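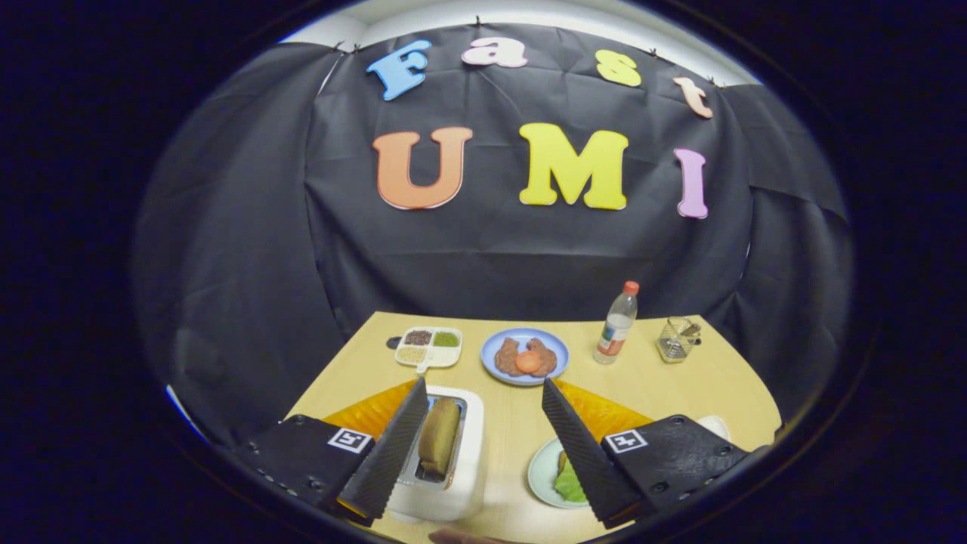 A rule you can't check in ten seconds is a wish, according to Eleri Owen, and she said it to me before I'd even put my bag down. I had come to Lokmont to write about the handbook her group uses for recording demonstrations with hand-held grippers, and I'd made the mistake of calling it a set of guidelines. She doesn't like guidelines. She likes rules, short ones, taped where your eyes land.

The handbook is 2 pages long. The first draft ran to 513 numbered clauses (I have seen it, it's in a binder, it's horrible), and people at Lokmont did what anyone would do with 513 clauses and ignored the lot. Then came a batch of 2,000 recordings, and 199 of them had to be thrown out for things a short checklist would have caught. Fingers already closed at the start. A hand straying across the markers. Somebody stopping halfway to answer a question and then carrying on as if nothing had happened!

So now there's a start position and an end position, and both get held for a slow breath. Markers on the jaws stay clean and in view. One task per recording, so if it's toast, it's toast, and the beans can wait. If you fumble, you keep going and tag the fumble afterward, because a clumsy recovery is worth having as long as it's labeled honestly. That last one took months of arguing.

I liked the rule about tables best. You may not tidy between takes. My whole upbringing rebels against this, but Luzius Reisinger talked me around over a very long coffee. Real kitchens are a mess, he told me, and a robot that has only ever met one plate in one spot is going to have a bad time at my house. You move things, you write down that you moved them, and you leave the clutter alone.

Not everyone agrees. Over at Uvance they reset the table to a printed layout every single time, and their people make a decent case for it – when something goes wrong, you know what changed. I went back and forth on this the whole train ride home. I think I'm with Lokmont, mostly, though I'd want the printed layout for the first few takes while a new person learns the grip.

I tried it myself, of course. Squeezing is easy. Going slowly is awful, and my wrist wanted to hurry every time. Owen read my first take against the checklist and failed me on the opening line, for starting with the fingers shut. My second passed, with one fumble, tagged.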